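3.2 How people talk about a shared table

We were glad to find, early in our reading of the 542 diary entries, that the kitchen table came up far more often than we had dared to hope. We had asked the families in the Jekudley study only to write a few lines each evening about where they had spent their time at home, and we had rather expected the sofa to win. It did not come close. People wrote about homework, bills, bread dough, quarrels and long phone calls, and very often they wrote about the table itself, its marks and its wobbles, as one might write about an old aunt.
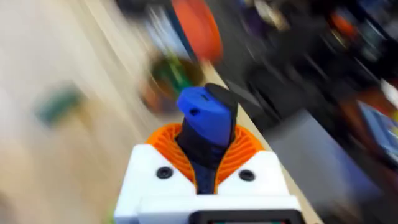
Figure 4. White housing and orange ribbed collar, with motion blur.

Pin-yu Chang, who read every entry twice, sorted them by what the writer seemed to want from the table at that hour of the day. Her first sorting had far too many groups (we were all a little in love with the small ones), and after a good deal of friendly argument we settled on four: eating, working, making and simply sitting. The last of these turned out to be the richest. One father in the Broledora group wrote that he sat down after the children were asleep "to hear the house," and we have thought of that line many times since.

Stains deserve a word of their own. Several writers could name the month and the meal behind a mark in the wood, and two of them had stopped sanding their tabletops altogether – a choice that one described as keeping the record straight. Yen (her chosen name in the diaries) wrote in January that a ring left by a teapot was the only thing she had asked to keep from her mother's home.

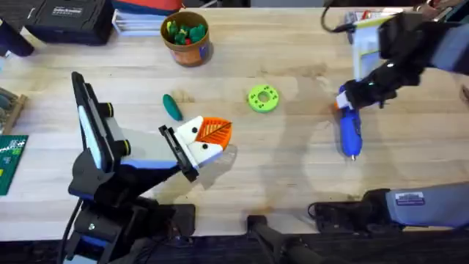
Did families with small kitchens write less about the table?
They wrote about it just as often, though their entries leaned more toward working and making, as the table had to serve for nearly everything.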